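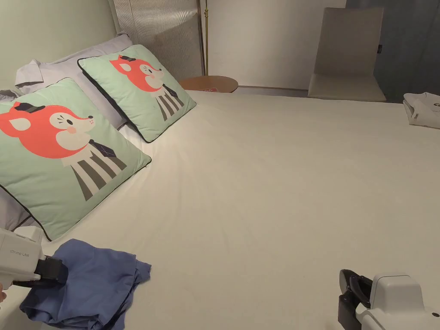 I started Lokau because I couldn't find a decent cushion cover that would survive my kids and a washing machine at the same time. I was working days in the office at a flooring place called Donnelly and sewing at night on my mother's old machine, and the first covers I made were, let's be kind, a bit lumpy. But people kept asking where they came from! So I made more. I still like the same things I liked then: a soft plain color, a bit of dark piping along the edge to hold the shape, and a character with some personality. A fox in a little black hat and a bow tie on a mint-green cushion is pretty much my whole taste in one go. Give me that against a plain off-white sheet and I'm happy.

I'm Leonie Treloar, by the way. I should have said that first.

Who we are

There are five of us now. Zuleica Rocha runs the cutting table and has done since my second year, when I finally admitted I cut crooked. Declan Rewi looks after the machines, the van and the website (if something on here is broken, he already knows, but tell him anyway). Rosine Picard does our repairs and custom orders, and she's the one who'll write back to you if you email about a size we don't list. Lachlan McPhee packs every order and answers the phone in the mornings.

We work out of the back half of a building on the edge of Wadach, behind the tire shop. It used to be a bakery and the floor still slopes toward one corner, so we lose a lot of thread spools down there. Parking is easiest on the side street.

What we make

Cushion covers, bolster covers, quilt covers and pillowcases, mostly for kids' rooms and guest rooms. We also do window seat pads to measure, which started as a favor for a neighbor and is now a good chunk of the spring. All our covers have a zipper, and you can buy the cover on its own if you already have an insert you like. Please do! Inserts are bulky to ship and I'd much prefer you kept using yours.

In our first year we sold 400 covers, nearly all of them at weekend markets. Last year it was a little different: we passed 2,000, and I bought everyone lunch and then a new cutting table, in that order.

The Boltitico range

Boltitico is our line for smaller rooms. Everything in it is made from the ends of rolls left over from the bigger orders, so the colors change all the time and when one's gone, it's gone. Zuleica picks the combinations. I've been told to stay out of it, after the brown and lilac business.

Repairs

If a seam goes on something we made, send it back and Rosine will fix it for free, however old it is. Zippers are $9, whether it's our cover or somebody else's. Wash it first, please. It usually takes her two weeks, longer in December.

Visiting

You're welcome to stop by from 10 a.m. to 3 p.m. There isn't a proper shop, only a shelf of seconds by the door and a bell you have to ring twice — the compressor is loud. Bring a photo of your room if you're stuck on color and one of us will happily talk your ear off about it.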